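Moving the backups off Loketti

Wed 9 May

The Loketti client stopped receiving updates in February, and the restore tool that shipped with it fails on any archive above a certain size. I have moved everything to Prillell. These are my notes on the move, mainly so I can repeat it on the second machine.

The old archive held 2,341 files in 51 folders. Loketti stores file names in its own index, so copying the archive folder by hand produces a pile of numbered blocks with no names attached. The export has to run from inside the client. Set the chunk size to the smallest option before starting. With the default setting, mine stopped at folder 21 every time and left a lock file behind, which then had to be deleted before the next attempt.

Export time was 11 hours over a wired connection. Disable sleep on the laptop first. The client does not resume a paused export, and it gives no warning when it drops one. 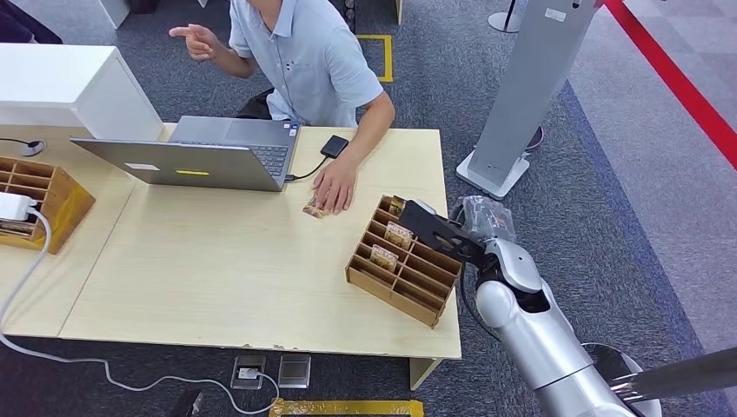
Does Prillell keep the original modification dates?

It keeps them when the import is run with the "preserve" option checked, and that option is off by default. Without it, every file gets the date of the import and sorting by date becomes useless. Folder dates are reset either way.

Guðlaug Hafþórsson wrote to suggest comparing checksums before deleting the source. I did this with Jurier, which reads both formats and writes the mismatches to a text file. Two files differed. Both were temporary files from a spreadsheet program and I let them go.

Accented letters in file names were the other problem. Loketti writes them in decomposed form and Prillell expects composed form, so a folder named Kárason appeared twice, once with contents and once empty. Renaming the full one and then deleting the empty one cleared it. Do it in that order.

The second machine still runs the older Loketti release, which has no chunk size setting. I will try updating the client there before the export.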